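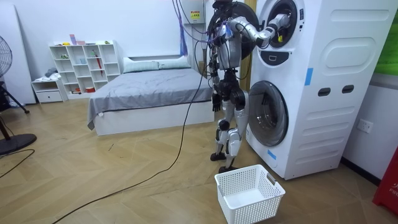 How does a robot know where its hand is?

Shut your eyes and touch your nose. Easy! Your brain keeps track of your arm without looking. My robot needs a program for that, and I write bits of it at Gadero.

Reaching into a round door is tricky. First, one part of the program works out where the opening is. Then another part, the planner, picks a path for the hand so the elbow doesn't bump the rim (mine used to plan some very silly paths). Last comes control, which tells each joint how far to bend, then checks and corrects it, over and over.

Try it yourself: reach into a bucket very slowly and watch your elbow!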